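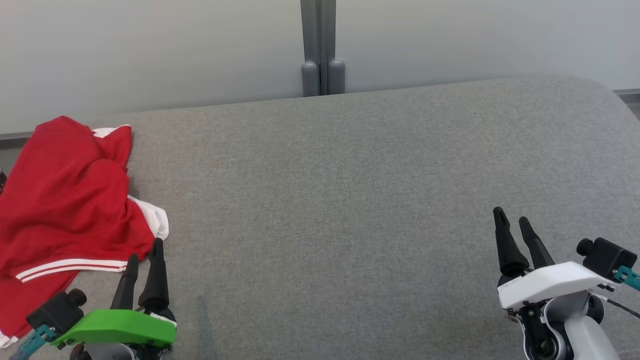
Saris padded folding bench, heathered gray, with a red top on it

Saris Padded Folding Bench
Sold by Barnwood
Color: Heathered Gray
In stock, ships flat

I've wanted to sell a proper folding bench for years, mostly for selfish reasons. I do my own laundry on the bed like everyone else, and by the time I get to the T-shirts my back is telling me all about it. The bed is too low, the kitchen table always has crumbs on it, and the top of the dryer rattles everything onto the floor. So when the first Saris came into the shop I took it home before it ever went on the website, and it's still at my place. I had to order another one for the showroom.

It's a simple thing. You get a sturdy base, and on top of it a wide padded surface covered edge to edge in woven gray fabric. The corners are rounded, and so is the edge along the back, so the padding rolls over softly and there's nothing for a sleeve or a drawstring to snag on. It stands 762 mm high, or 30 inches if you think in inches like I do, and it's 26 inches deep. I can lay out a grown-up's track jacket on it, arms and all, and still have a spot next to it for the ones I've finished.

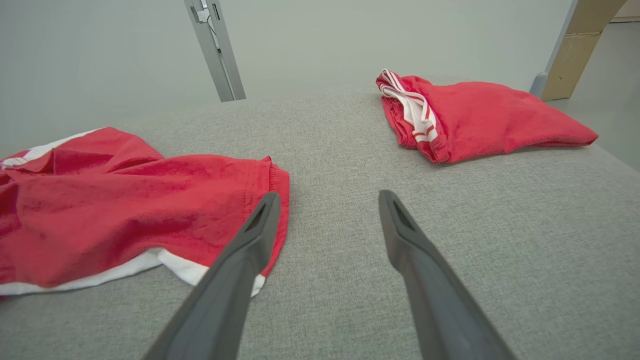
Words by the Barnwood shop desk
Posted in Laundry & Utility / Updated February

What the padding does for you

A bare tabletop is slippery. You fold one side of a shirt in, you go for the other side, and the whole thing slides off toward the wall. The fabric on the Saris has just enough tooth that a shirt stays where you put it. It matters most with the slick stuff – track jackets, soccer kits, anything with a bit of shine that never wants to hold a crease. I put the body down flat, smooth it out from the middle with my palm, and it stays smoothed long enough for me to deal with the arms.

Trim is the other place I notice it. If you have anything with a contrast border (white on red is the usual culprit in my house, we're a red team family) you know how wonky it looks when the border doesn't line up. With a bit of give under the fabric you can press the edge down with your fingertips and feel where the seam is, then square everything to that. I never bothered before. Now I have a stack of weirdly neat sports tops.

You also get a quiet surface, which I didn't think about until I was folding at 11 p.m. with somebody asleep on the other side of the wall. Zippers don't clack on it. Buttons don't either.

The fabric

It's called Prulov, and it's the same upholstery cloth we use on our window seats. It's a medium gray up close with little flecks of lighter and darker gray all through it, and in bright light it goes quite a bit paler. I get emails about this! People see one photo and think it's a dark gray, then another photo and think it's nearly silver. Both are right, it depends on the window. If you're matching it to something, ask us for a swatch first and look at it in the room where the bench is going.

There's no pattern and no printing on the fabric. I pushed for that, and I'll tell you my thinking: I don't want stripes under my laundry when I'm hunting for a missing white sock. Against plain gray both the whites and the brights show up well. Black socks too, mostly, though navy and black still look the same to me before coffee.

Lint does show. I won't pretend otherwise. Dark lint from a new towel is the worst of it, and a swipe with a damp hand or a sticky roller picks it up. I do mine when I remember.

Can I put damp things on it?

For a minute, sure. I wouldn't leave a wet swimsuit on it overnight. The padding takes a while to dry out once water gets down into it, and it can start to smell like a gym bag. If you spill something, blot it and stand a fan next to it.

Can I iron on it?

Please don't. It's a folding surface and the padding isn't meant for heat. If you want to iron and fold in the same place, have a look at the Vanhove, our hard-top version on the same base, and lay an ironing blanket over it. I've tried both and I like the Saris better for folding by a mile, but I iron maybe twice a year so I'm not the one to ask.

Can I sit on it?

It's tall for a seat and we don't sell it as one. My cat sits on it. It's made for piles of clothes and a basket or two, up to 20 kg at a time, and I'd keep to that.
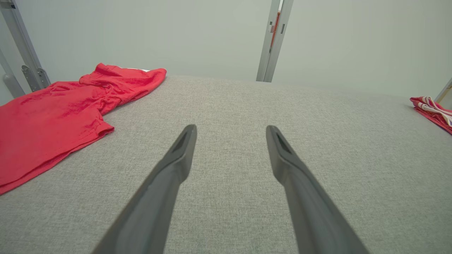

Cotton T-shirt on the Saris, before folding

How I use mine

Everything comes out of the basket and goes on the left, in a heap. I don't sort first, I know some people do. I pull the biggest item toward me, fold it, and park it at the back on the right. Then the next one. The heap goes down, the stack goes up, and the middle stays free so I always have a clear patch to work on. If you're left-handed, flip it around.

For a short-sleeved T-shirt I go face down, sleeves in toward the middle, then hem up to the collar and over once more. Thin cotton knit wrinkles if you so much as look at it, so I give it one shake before it goes down and run my hands from the collar outward. You don't have to press hard, the pad does a lot of it. I've put well over 20 loads of wash across mine by now and the padding hasn't gone flat in the middle, where I do nearly all my folding.

Where to put it

Mine is up against a wall and I think that's the best spot for it. The wall catches the things you toss too far. Leave yourself room to stand in front with your elbows out. If you have a window, put the bench so the light comes from the side and you'll see stains before you fold them away for the season (I once stored a spaghetti stain all winter).

It's fine on tile, wood, or low carpet. On thick carpet it can feel a bit bouncy, so try it before you throw out the box.

Cleaning

Vacuum the top with the soft brush now and then. Spot clean with cool water and a drop of dish soap on a white cloth. I say white because I used a red one once and spent the evening getting the pink out. The cover does not come off for washing. I know! I asked for a zip-off cover too and it puckered at the corners every time, so we went with a fixed one that lies flat.

The details

Height: 762 mm
Depth: 26 inches
Top: padded, fixed cover, rounded corners
Fabric: Prulov, heathered gray
Load: up to 20 kg
Warranty: 2 years on the base and the padding
Not suitable for: ironing, sitting, outdoor use

In the box

The padded top comes in one piece, wrapped. The base comes flat with its bolts and the key to tighten them. Putting it together took me one episode of a show I wasn't really watching. Do the bolts up loosely at first, stand it on its feet, then tighten – otherwise it ends up with a wobble and you'll have to start again.

Also from us

Vanhove Hard-Top Bench, same base with a wipe-clean top
Prulov swatch card, all grays
Prulov window seat pad

Questions about sizes or delivery go to the shop desk, and we usually get back to you by the next morning. If you send a photo of your laundry room, I'll tell you where I'd put the bench.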